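We use cookies to remember your preferences. Accept all | Manage settings

Getting the Smell Out of Towels (and Keeping It Out)

Last updated 28 September 2023

There is a particular kind of towel that smells perfectly fine on the shelf and then, the moment it meets a damp human, smells like a pond with ambitions. I owned 10 of these. I had been washing them faithfully for years with a generous glug of detergent and a more generous glug of fabric softener, and I believed the towels were simply old.

They were old. They were also full of soap.

Start by using less detergent. The line on the cap is there for a full, filthy load, and most of us pour past it anyway while thinking about something else. Two tablespoons of liquid does a normal load of towels in my house, and we have soft water, so I could probably get away with less. If you have hard water you may need a bit more. Feel the towels when they come out. If they're slippery, you overdid it.

Then give up fabric softener, at least for towels. It coats the loops, and a coated loop would sooner push water around your back than soak it up. My sister-in-law, Morenike Osagie, regards this advice as an attack on her character and continues to own towels that smell of lavender and dry nothing.

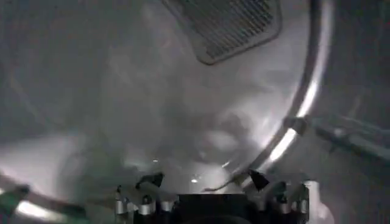 To strip the towels you already have, do two washes back to back. Run the first one hot, with a cup of plain white vinegar and no detergent at all. Run the second one hot as well, with half a cup of baking soda and again no detergent. Don't put the vinegar and the baking soda in together. They'll fizz in a way that looks tremendously productive and then cancel each other out, and you'll have washed your towels in slightly salty water. And keep vinegar far away from chlorine bleach, always. That pair makes a gas you do not want in a laundry room, or any room.

Check the care label before you go hot. Cotton will take it. The fancy bamboo blend from your cousin's wedding registry may not.

Some notes on loading. Towels need space to fall about in. If you have to lean on the load to get the door shut, take three out. Don't mix them with fleece unless you enjoy picking lint, and don't wash them with anything that has a hook-and-loop strap, which will grab a towel by the loops and not let go until something tears.

Drying is where most of the smell gets in. A towel left in the washer overnight has to be washed again. I know. I have also stood there at 7 a.m. sniffing one and telling myself it was fine. Shake each towel hard before it goes in the dryer or on the line, a good two snaps, and it will come out fluffier. Line drying in April, with a breeze, is one of the few household chores I would do for pleasure. Line drying in a basement is how I got into this mess.

Between washes, hang towels on a bar, spread open. Hooks look nice in catalogs. On a hook, the middle of the towel stays damp until roughly Thanksgiving.

While you're at it, leave the washer door ajar between loads if you don't have small children or a curious cat, and wipe the rubber seal with an old rag. Get into the fold. You will find a sock, a coin and something gray that you should not investigate. Once a month, run the hottest cycle with nothing in it.
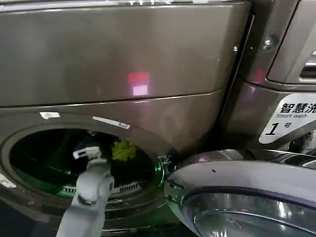

Lawal Adeleke wrote in to say that all of this is fine but I've left out the detergent drawer. He pulled his out for the first time in years and found a black slime at the back of the softener compartment, which had been going over his towels with every rinse. He soaked the drawer in hot water and dish soap, scrubbed the corners with a toothbrush, and now does it every couple of months.

He's right, and I went and looked at mine, and we won't discuss it. On most machines there's a tab you press down to release the drawer. Clean the slot it slides into as well, the roof of it especially.

If a towel has been stripped twice and still smells, cut it up for rags. Mine made a decent stack, and the car has never been so dry.

Get one household tip a week in your inbox. Enter your email to subscribe. Unsubscribe at any time.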